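Hilo sobre por qué llevo desde agosto ordenando la colección de sellos de mi abuelo y todavía no he pasado de Portugal 🧵

Me dejó 16 álbumes y una caja de galletas llena de sobres sin clasificar. Yo, ilusa, pensé que en un par de semanas lo tenía. 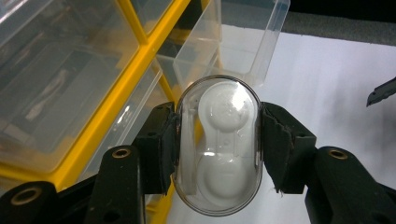
Tiempo de lectura: 2 min

Lo primero, la humedad. El álbum verde tenía 88 sellos pegados a la hoja (¡con cola de verdad!). Me dijeron en Filatelia Barajas que ni se me ocurriera tirar de ellos.

Agua templada, paciencia y papel secante. Salvé casi todos. Los de tinta roja no los metáis en agua sin probar antes uno repetido, que alguno destiñe y luego lloras.

Lo segundo, el catálogo. El Clurnoven de mi abuelo está lleno de notas a lápiz que no hay quien entienda: "ojo, dentado", "cambiar por el azul". ¿Qué azul, abuelo?
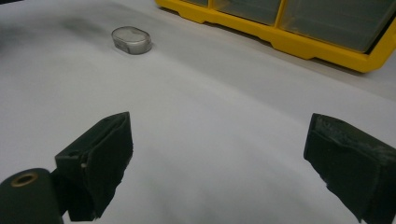 Cajita ovalada sobre fondo blanco.

De los sobres de la caja de galletas han salido aproximadamente 230 sellos, la mitad repetidos. Si alguien colecciona Portugal de los setenta y quiere cambiar, que me escriba, que tengo barcos para aburrir.

Mañana sigo con el álbum Horenance, el de las tapas rotas. Le faltan las tres primeras hojas y ya me estoy temiendo lo peor.

12/02/2019

Imprimir | Enviar por correo

Contacto | © 2019 | Volver arriba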